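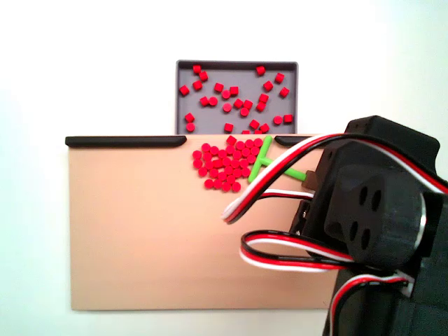 Equipment planning for bench sweeping cells

A bench sweeping cell is a small robot station in which an arm pushes loose parts across a flat board towards a tray. In budgeting, the cell is treated as one purchase, although arm, tooling and work surface are often ordered separately.

Cost structure

The Stuvomport planning sheet, last revised 9/16/24, divides spending into arm, tooling, surface and spares. Its ceiling for a complete cell is 3000 euros, of which 1396 is set aside for the arm and its motors. Pushing tools such as a green T-shaped piece on a straight handle are entered under tooling — they are cheap, but design changes make them a recurring cost. Boards, trays and edge bars come under surface. Small red test pieces are bought in bulk and booked as consumables.

Cabling

Flat three-strand cable in white, red and black needs slack at each joint, and loops may hang over the work area. The Rallisik guidelines ask buyers to budget for clips and 2 spare cable sets per arm.

Siting and service life

Bench depth should allow for the board, the tray at its far edge and the reach of the arm from one side. Guerra writes off arms over 5 years and tooling in the year of purchase. Ornen leases its arms and buys only the surface parts; its orders are placed each October.

See also

Depreciation of laboratory equipment
End effector
Parts tray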